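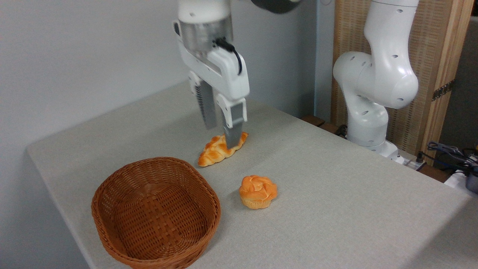 *Fingers open over the braided roll, round bun and basket still to go.*

June 7, 2026

My back is killing me and I smell like isopropyl, so it was a maintenance day! I keep promising to write these up the same night and then I fall asleep on the couch, so I'm doing it now with the laptop on my knees and a bowl of cereal.

The bread cell has been sulking since the end of last week. It would go down to the braided roll, close, lift, and the thing would slide in the fingers and rotate so one end dipped. Sometimes it made it to the basket anyway, sometimes it dropped it on the way and carried on very proudly with nothing in its hand. Chih-ming's theory was grip force. My theory was dirt. We argued about it over lunch and I'd like it recorded that we were both a bit right and both missed the big one.

I started with the counter. The gripper said 1,457 closes since the last time anyone reset it, and we're supposed to look at the pads every 500. So, oops. I'm the one who wrote the 500 on the sheet, too, in my nicest handwriting, and then I taped the sheet to the inside of a cabinet door that never gets opened. It has been moved. It's on the wall by the light switch now.

First thing was getting the arm somewhere I could work on it without lying across the table. I jogged it up and over, locked it out, hung my tag, and then did the other arm too even though it was parked at the back corner and had no part in any of this. Araceli drilled that into me my first month (both arms dead or you keep your hands in your pockets) and I still hear her voice every time I reach for the switch.

Then fingers off. The Trorel gripper comes apart nicely if you remember the order, which I never do, so for future me: pull the cable at the gripper housing first, THEN the finger screws, THEN the pads. If you do the fingers first you end up holding one in your teeth while you fight the plug. Don't lose the little washers. I put everything in a muffin tin, which I stole from my own kitchen and am not giving back.

The pads were filthy. All those ridges had packed up with a greasy gray film, and when I ran my thumbnail along one I got a little curl of gunk off it like candle wax. I think it's whatever they put on fake bread to make it shiny, plus table dust, plus hand lotion from people who pick the pieces up to reset them (me, it's my lotion). Alcohol and an old toothbrush, a lot of scrubbing, then a dry wipe. One pad came up like new. The other had ridges worn nearly flat toward the tip, so that one went in the trash and I fitted a spare from the Čierny box. The Čierny ones are a hair stiffer than what Trorel ships, and I like them better, but you have to press them in from the bottom and go slow or they buckle in the middle. I buckled the first one. I said a word. The second one went in fine.

So there's your dirt. Point to me.

Finger screws back in, and I used the torque driver this time, 2 Nm, like a grownup. I've been doing them by feel for ages and I suspect that's part of why one finger had a tiny wiggle. You couldn't see it, but you could feel it if you pinched the tips and rocked them. No wiggle now. I put a stripe of paint pen across each screw head so next time I'll know at a glance whether one has backed out.

Then the cable, and this was the big one. It comes off the side of the metal band at the wrist, makes a loop down the side of the gripper and plugs into the housing, and I have looked at that loop every single day and never thought about it once. When I had it unplugged I noticed the jacket had a flat, polished spot right where it bends. I plugged it back in, turned the wrist by hand as far as it goes one way, and there it was, the loop pulling tight and leaning on the plug. Not a lot! But enough that if you wiggled it right there, the gripper's light flickered. So at certain wrist angles it was blinking out for a split second, and when it came back it was holding with whatever it felt like holding with. The braided roll lies at a slant across the table, the wrist has to turn to match it, and that's the angle. The round bun never gave us trouble, and the round bun doesn't care which way the wrist is turned. I felt like a detective. I ran down the hall to get Chih-ming and he was on the phone and I made him come anyway.

He had a look, wiggled it himself, watched the light flicker, and said "huh," and from him that's basically a parade.

Spare cable from the drawer, same length, but I gave it more slack at the bottom of the loop and turned the plug so it doesn't start out already twisted. Then wrist all the way one way, all the way back, all the way again, with me staring at it with my nose practically on the housing. No pulling. It doesn't snag on the finger either, which I was worried about once the loop got bigger. I do want one of those soft clips to keep it from flopping about. We've got none. Briminar sells them as a kit with the arm covers but I'm not buying arm covers to get a clip, so I'll ask Araceli if the Lonuvstead people have any lying around. They have a drawer for everything over there.

After that I had to teach the pick heights again. New pads, fingers off and on, you can't trust the old numbers. I powered everything up, took my tag off, kept the speed right down and brought it in over the braided roll, fingers open, and crept down until the tip was just about kissing the crust. The braid is a pain for this. It's lumpy, so if you set your height on a ridge you end up too shallow in the dips, and if you set it in a dip you scrape the ridge. I went for the ridge and then dropped it a little more and checked that the tips cleared the table with room to spare. We put a nick in this tabletop in October and I'm not doing that again (it's under the basket, mostly, shhh).

The bun took no time at all. It's a silly-looking thing with its cracked orange top, but it's a dream to grab, you just come down on the ruffly part at the bottom and squeeze.

Then force. Chih-ming got his way here, and fine, he wasn't wrong. Somebody had crept it up, probably to fight the slipping, and with clean ridges it didn't need anything like that. I brought it down in small steps until it dropped the roll, then went back up two notches. It closes with a nice soft little clunk now. Before, it was more of a snap, and I'd gotten so used to the snap I thought that was just how it sounded.

Test run in the afternoon. I did 11 rounds, braid then bun then both into the basket, and I turned the braid to a different slant each time to give that wrist a proper workout. First round it hit the basket rim with the end of the braid and shoved the whole basket, because I'd put the basket back in the wrong spot after wiping down. My fault, not the arm's. I need a mark on the table for it. Masking tape leaves a residue on that speckled stuff, so maybe just a corner of something. The rest went in clean. The light didn't flicker once, and I was watching that light more than I was watching the bread.

Things I did not get to:

- The cables at the back by the other arm's base. It's spaghetti back there, black ones and blue ones all wound around each other and hanging over the edge next to the white box. I looked at it, I said "nope," I went and got a coffee. It needs an afternoon and labels.
- Same check on the other arm's wrist. If one loop was pulling, I'd bet money I routed the other one exactly the same way. On the same day, in the same mood.
- Ordering pads. There's one spare left in the Čierny box now, thanks to the one I buckled.
- Telling everyone to wash their hands before they touch the bread, in a way that doesn't make me sound like their mother. Mostly I need to tell myself.

I wrote the cable business into the log properly, with the wrist angle and everything, and then sent a shorter version to Araceli with far too many exclamation marks. She wrote back asking whether I'd kept the old cable. I had! It's in a bag with a tag on it. She wants to cut it open at the shiny spot and see what the wires look like in there, and now I kind of want to as well, so we might do that when she's back over this way. I'll bring the good snips.

I zeroed the counter before I left. Next look at 500, and it's on my phone as a reminder this time as well as on the wall, with a very annoying sound. Chih-ming has already asked me to change the sound and it hasn't even gone off yet, I only played it for him twice.

Cereal's gone soggy. The muffin tin is still at work, come to think of it, with one washer in it that I'm pretty sure is an extra. I'm going to check that first thing, before I turn anything on.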